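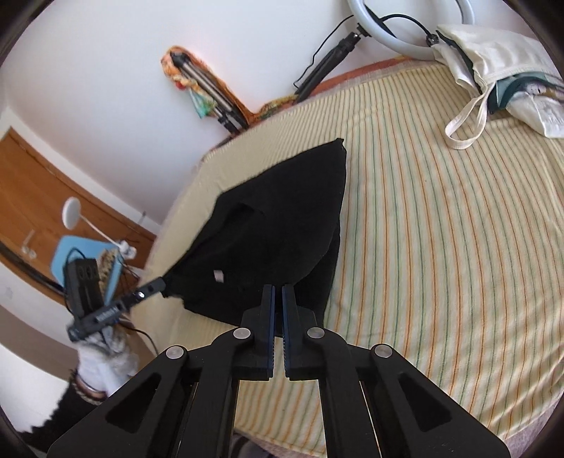 Hand-held grippers on the black cloth, bedroom station, Flilgate open day.

2019-10-28

Open day at Flilgate. Arrived early and had to wait in the entrance until Kelly Toledo came down with the badges. Mine said Drornerlow, the firm I left in June. I wore it anyway.

The programme was one sheet, printed both sides. Talk first, then the stations, then questions. The talk was given by Sulastri Oei and dealt with how they gather examples of household tasks. A person holds a gripper in each hand and does the job with the jaws alone. The position of the tool and the opening of the jaws are logged throughout. No arm is involved at that stage. The arm comes later and is given the same jaws, so that what was learned by hand carries over without much conversion. I had read this in their notes already but it was useful to hear the order of the steps from the person who set them.

She gave a target of 1,000 good runs for each task before they try training anything. For folding cloth they have 1,300 and she is still not happy with the results. Cloth has no fixed shape, so no two starts are alike, and a run that looks tidy to a person may be of little use if the tool was held at an odd angle.

Stations after that. I went to the bedroom one first. Khadija El Idrissi was explaining while a colleague in knitted gloves did the work on a bed with a pale yellow striped cover. The item was black fabric with a small white label. She takes a corner in the jaws of one tool, holds it, and goes for the next point with the other. Slow to watch. The difficulty is in picking up a single layer. If the pads press too hard they catch the bedspread as well, and if they stay too high they close on nothing. I saw both faults within a few minutes.

Asked Khadija about the ridges on the inside edge of the finger pads. Flat pads were tried first and thin fabric slid out under any pull. The ridges hold better but mark soft materials if the grip is kept on for long. They change the pads when the grip starts to slip, judged by feel. I said I would want a number for that. She said so would she.

The linkage is simple: flat plates, triangular cutouts to save weight, screws at the pivots. I was allowed to hold a spare. The weight is acceptable at first and less so with the arm held out. There was a small amount of play at one of the outer pivots, which I mentioned. Khadija wiggled it, agreed, and put it aside with a strip of tape on it. If the pivots wear, the jaw opening in the log will not match the true one, and the error will be different for each tool. They check against a gauge block every 100 runs. I would do it more often for the first batch and then decide.

Tried it myself on a tea towel at the next table. Got hold of a corner on the fourth go. My main fault was looking at my hand and not at the pads. Second fault was squeezing all the way when half would have done. Elaine Rangel from Murier had her turn after me and was much better, though she admitted to having practised at their own site.

Skipped the kitchen station, too crowded. Looked in on the room where the logs are checked. Aparecida Lopes goes through the runs and throws out those where the tracking was lost, mostly when the tool passes close to the body or under the cloth. The checking software is called Yusuf, and I did not find out why. It flags sudden jumps in position well. It does not flag slow drift at all, so she still looks for that by eye. I suggested ending every run with the tool returned to a fixed mark, which would show the drift directly. They have tried it. People forget.

Question session short. Someone asked when it would be for sale and Sulastri said that was not her department. I asked whether left-handed operators are kept as a separate group. They are not at present. She wrote it down.

Lunch was sandwiches, the egg ones gone by the time I reached the table. Left at 2 and missed the first bus.

To do: write to Khadija for the pad drawings. Ask Elaine what gauge Murier use. Send the badge back.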